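Stays > Before You Unpack > Arrival checklist: Casa Núñez, Nurkitz

May
By Piroska Szűcs

Every rental listing I've read this year claims the place has been "safety checked." By whom, and when, they don't say. So I do my own walk-through before the bags are opened, and I write it down. What follows is the sheet from our week in Nurkitz, a hill village at 865 meters with one bakery and a bus that comes when it feels like it. Copy it if you like. 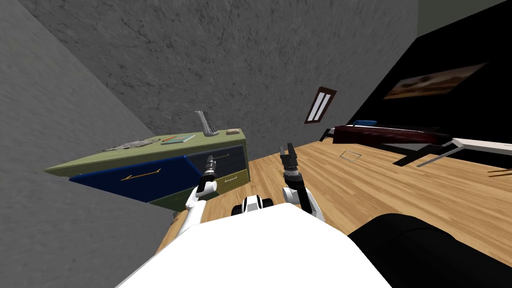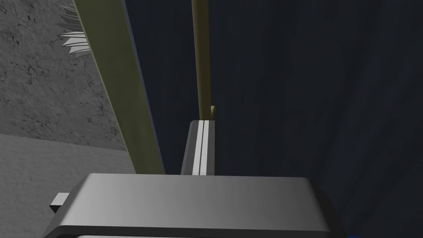 The house dates from 1794, according to the plaque, and was last renovated "recently," according to the host. I give more weight to the plaque. Marks are OK, POOR or FAIL. There's also ASK, for anything where I'd want to see paper before believing it.

GETTING IN AND OUT

1. Front door opens from inside without a key: FAIL
Double-cylinder lock, one key, kept on a hook in the kitchen. Thodoris Konstantinidis, our host, said no guest had ever complained. We left the key in the lock at night.

2. Second way out: POOR
There's a back door. It opens onto a yard and the yard has a gate, which was padlocked. He took the padlock off when asked, and it was back on the next morning.

3. Stairs and handrail: POOR
Stone steps, worn in the middle. The rail is solid up to the turn and then stops for no reason I could see. Fares went down on his backside on the second evening, sober.

4. Outside light at the entrance: OK
Motion sensor. Also works for cats.

FIRE

5. Smoke alarm on each floor: FAIL
One on the ground floor, and it chirped. Upstairs there was a round plastic base with no alarm on it. The listing on Prodby has a little green icon for smoke alarms. I reported it and got an automatic thank-you.

6. Press the test button: OK, after a new battery
Do this yourself. A light on the casing proves very little.

7. Carbon monoxide alarm near the gas water heater: FAIL
None. I travel with my own now, a cheap one that fits in a shoe. If you do only one thing on this sheet, do this.

8. Extinguisher, in date: ASK
Present, under the sink, behind the bleach. The needle was in the green. The tag was blank on both sides, and I was told the man who services it "doesn't like writing."

WATER, GAS, ELECTRICITY

9. Gas shutoff shown to guests: OK
Credit where due, he walked us through it twice.

10. Hot tap temperature: POOR
Far too hot for small children. There's a dial on the heater - turn it down and leave a note.

11. Outlets and cords: POOR
The outlet by the bathroom door wobbled. We taped over it.

12. Tap water safe to drink: ASK
"Everybody drinks it" was the answer. We drank bottled.

BEDROOMS

13. Tall furniture fixed to the wall: FAIL
Wardrobe moved with one hand. I'd call this the most ignored item in any rental.

14. Window catches and sill height: POOR
Low sills in the back bedroom, a long drop to the lane. The catch holds if you push it past where it wants to stop.

15. Beds clear of heaters: OK

PAPERWORK

16. Emergency numbers on display: OK
Laminated, by the fridge. I called the doctor's number to check, and a doctor answered.

17. Host's insurance covers guests: ASK
He says it's through Ziltgate. I asked to see the certificate and he offered us plums.

18. Deposit terms in writing: POOR
100 euros cash, and a receipt only after I'd asked a second time. Returned in full.

COMMENTS

Hanan Awad: Stayed there the summer before. The upstairs alarm was missing then too, so "recently" is doing a lot of work.

Kálmán Gulyás: A bit harsh on the stairs, no? It's an old house. You knew that when you booked.

Piroska Szűcs: I did know. Old houses can have handrails.

Fares Darwish: For the record I had one glass of wine. And the plums were very good.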